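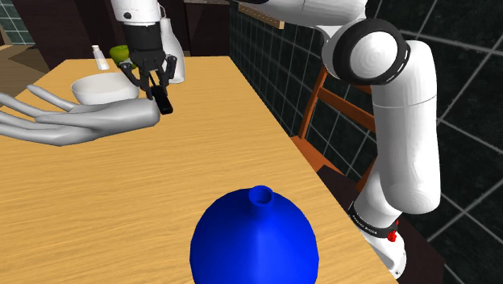 The first thing anyone asks me when I say I have been trying out a robot training package is where I put the robot, and the answer is that I don't have one. I have a desk, a middling computer with a good graphics card, a cup of coffee that is usually cold, and a subscription to Flalden, which gives me a kitchen, a table, a cupboard full of crockery and as many robot arms as I care to break. I have broken a good many of them. They come back with one click, and after the spring I had with the real arm in our old workshop (a long story, with an expensive repair at the end of it), that alone was enough to put me in a forgiving mood.

Flalden is a simulation service for people who want to teach robots to hand things over. That may sound like a narrow trade, and it is, but think how much of the day goes by in passing things to other people. The salt, the scissors, the TV remote, the screwdriver you can't quite reach from up on the ladder. People do it without looking. Robots are bad at it, or at any rate they are bad at it in ways that make a person reluctant to stay for a second try, and so a fair amount of clever work is going into making them better.

The idea is that you build the handover on a screen first. You pick an arm, you pick a room, you pick an object and somebody to receive it, and then you let the program run the thing over and over while you get on with your life. Flalden comes with 61 household objects in the basic library, and a second set called Zomora, sold separately, brings the total to 237. I bought Zomora in my second week. I told myself it was for the review, and I suppose it was, but really I wanted the teapots.

Setting up took me most of an afternoon, which I put down to my own habit of reading the instructions last. The installer is polite and clear. It checks your graphics card, tells you in ordinary words whether it will cope, and then goes away for a while to fetch the rooms. There are 10 rooms in the starter package, and they are nicely done, if a little gloomy; I found myself turning up the lights in nearly all of them. You can drag furniture around, swap the tabletop, and scatter objects by hand or let the program scatter them for you. I like doing it by hand. My wife came in one evening and asked whether I was playing house, and I had to admit the resemblance was strong.

The receiving hand is where Flalden has put a lot of its effort. It's a plain gray thing with no skin and no sleeve, and you can pose it finger by finger or choose from a list. Palm up is the easy one, and beginners should stay with it for longer than they think they need to. Sideways grasps are harder, and a hand that closes early is harder still, though this is exactly the sort of thing real people do when they are impatient. There's a slider for impatience, by the way, with a cartoon of a tapping foot on it. I laughed out loud the first time I saw it, and then I turned it all the way up and stopped laughing, as my poor arm flung a spoon clear across the room.

I spent a pleasant hour on the telephone with Otakar Kopecký, who leads the small team behind the program and talks about contact friction the way other men talk about trout. He told me they had started out with a single object, a plain block, and had refused to add another until the block behaved itself. "We dropped it for months," he said. "Then one morning it stayed in the fingers, and we were almost sorry, because we had gotten used to dropping it." He was very patient with my questions, including the ones I asked twice.

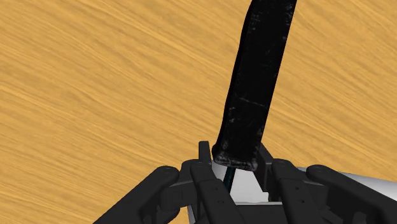

Grivby, the add-on for hands with more than two fingers, is the part of the package I had been saving up for, and it's where I have spent nearly all my evenings since. A simple gripper opens and shuts, and you can learn most of what it has to teach you in a weekend. A proper hand is another animal, with every joint asking for an opinion, and the settings page for it goes on and on. My favorite exercise so far is the upright hold, where a long black bar leans up out of the hand with its lower end between two raised fingertips and the pale palm underneath. I must have run that one more than any other. Grivby shows you the force at each fingertip as a colored line if you ask it to, and I found that a great help, though I switch the lines off when I just want to watch.

The surfaces deserve a kind word as well. Wood looks like wood, with grain you could follow with a finger, and scuffed things look properly scuffed. You may say that this doesn't matter to a robot, and I said so myself, until I read the chapter in the handbook on training with camera views. A model that has only ever seen clean, flat colors can get confused by an old table. So the pretty pictures earn their keep, and they do make a long session easier on the eyes.

Now for the grumbles, because I do have a few. The search box in the object library is hopeless and insists on exact names, so that "cup" will not find you a mug. Saving a project with a lot of camera views can take up to 66 seconds on my computer, and the program gives no sign of life while it's at it, so I have more than once assumed the worst and pulled the plug. Liquids are missing altogether. You can pass a jug, but you can't pass a full jug, and as anyone with children will tell you, the full one is where the trouble starts. Otakar says liquids are on the list for a later version and would not be drawn on when.

I should also mention the Žukauskas connector, a little program that carries what you have trained over to a real arm. I borrowed an hour at a friend's lab to try it. The transfer went through on the first attempt, and the arm gave me a wooden spoon, slowly and with what I can only call good manners. The second time it let go a bit early, and I went back home and gave the fingers more to do. The connector works with a decent range of arms, but check the list on the company's site before you pay, as mine from the old workshop wasn't on it.

Flalden is sold by the month, with a free trial that includes the two-fingered gripper, the palm-up hand and a handful of rooms. Grivby and Zomora can be added or dropped whenever you like. The next update is due in July and is supposed to bring a new search box, and I have already written to ask whether it will know what a cup is.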